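Service robots module, handout 4: house rules for simulated test runs
Kurniawati Manurung, notes typed up 2018-05-10, with corrections from Azlan Liew

Read before you touch the Vallolden apartments. Assessed work, so same rules for everyone.

1. Scene check first
Load the scene, look round it from the robot's start pose, save a still. Do it every time, even if you ran the same seed yesterday. Objects get shuffled between seeds, furniture mostly doesnt. Note which surfaces are in reach and which are only clutter. Small dark items on shelves are the usual trouble, the detector misses them and then the planner treats the shelf as free.
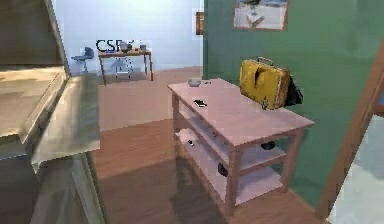
Log the seed number on the sheet. A run with no seed is not a run. Last February's group lost 162 of them that way, all had to be redone.

2. Keep-out zones
Minimum clearance to furniture is set in the Irna config, do not lower it to get a pass. Soft furnishings count as solid. Beds and armchairs too, including whatever overhangs. Walkways stay clear at the end of the run, ie nothing put down on the floor unless the task says floor. 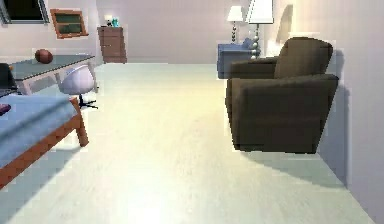 Speed cap near seating is lower than in open floor. Yanti Khoo will go over why next week (short version: people sit there, and a sim with no people in it is still standing in for a home).

3. Doorways
Slow before the threshold, not on it. Stop if the view through is part blocked, re-plan, then go. Bathrooms are no-entry unless the task card names them. Same rule on the real platform so get used to it now.
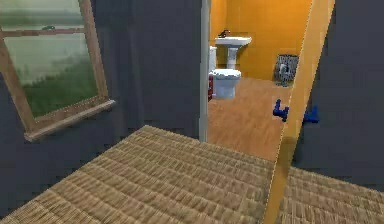

If the planner asks for a second try, allow it once. Max 2 attempts then mark as fail. Timeout is 600 seconds, it is not negotiable, pls stop asking Endang.

4. Reporting
Fails go in the table with the passes. Collisions get there own line, even light ones. Config file attached, unedited. Upload to the Vulitz folder, access code 2379.

Questions to Raili Tuominen, not the forum.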